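19th November

Dish rack task, cont. Table B. Notes mostly for me and whoever picks up the next block.

Goal for this batch was 700 episodes total on the rack, including what we had in August. Not there. Got the leader arms warmed up, homed twice bc left wrist came up with an offset after the first home. Second one clean. Write that down properly in the Lundgren log, it's the same joint as last time I think.

Settings: both arms at the slow profile, gripper force low. Osotero recorder on the new build, old build kept on the other partition just in case. Checked timestamps on head cam vs wrists before starting, 17 ms apart at worst. Fine for this.

Task as worded in the prompt file: "take the pink plate out of the rack and lay it on the table." Variants for blue and green, same wording. Right arm does the pink, left does the blue, green is operator's choice. That last one is a problem, see further down.

First 18 episodes tossed. Grip too high on the rim, plate swings when it clears the pegs and the operator waits for it to settle. Dont want the policy learning the wait. After that, lower approach, fingers half closed before getting near the plate, and it goes a lot smoother. Open wide and you bump the neighbor.

Start pose, please match it: rack mid table, all three plates standing, blue then green then pink going left to right. Left gripper low and open by the rack, right one up level with top of the pink plate and partly closed. Bit set and dustpan stay along the back, they are in all the episodes as clutter and I'd like them to be in the rest too. Vary the rack by a few cm and a bit of rotation, not more.
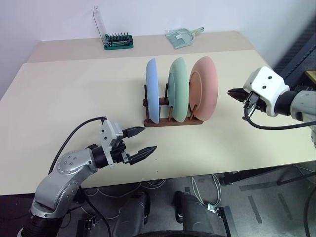
Alvar Solheim thinks the start pose is too tidy, and that if every episode begins with the grippers in the same two places we will get a policy that only works from there. He'd want the arms parked at random for at least half of the set, and the left one sometimes right out of the way. Also wants failed grasps kept when the operator recovers, tagged, instead of deleted.

Fair on the first. Will do random park from the next block on, range to be agreed, but keep the fixed pose for the eval runs so the numbers compare with Imia. On the recoveries I'm not sure. Kept 2 where the plate slipped back into the slot and got picked up again cleanly. Tagged "recover". Lets see what they do to the loss before we collect a pile of them.

Green plate: with operator's choice the arm used depends on who is driving. Same start, two different answers, and the model averages them and both arms creep in and stop. Saw exactly this in the Stondley checkpoint. Proposal: put the arm in the prompt text. "with the right arm", "with the left arm". Needs relabeling of the existing green episodes, can be scripted from gripper travel, whoever moved more is the arm. Check a handful by hand anyway.

Exposure: locked, do not leave on auto. Pale plates on a beige table, the edges wash out quick when it drifts up. Blue seen edge-on is the worst of the three from the head view, very thin target. Wrist cams should carry that one.

Recorder dropped frames once, disk nearly full. Moved older sets off, restarted, no loss except the episode in progress.

To do
- random park script, ask Alvar for ranges
- relabel green
- left wrist offset, log it
- redo prompt file w/ arm names
- second operator for the blue, mine are all starting to look the same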